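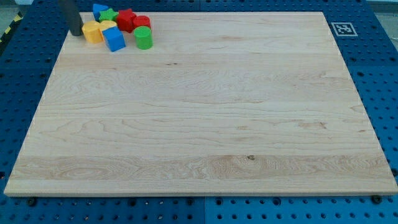 Ruoxi Tang wants to know if a maple board even needs checking when it's only used for the shape blocks. Yes please! My comments for Skoltham, January 20, 2021:

Board surface, splinters — OK, feels smooth all over. I'd still sand it in May.
Glued seams — OK.
Small dark knot near the front — watch it, run a thumb over it.
Star blocks, points — OK, none sharp.
Blocks wiped down — not done, sorry, I ran out of cloths.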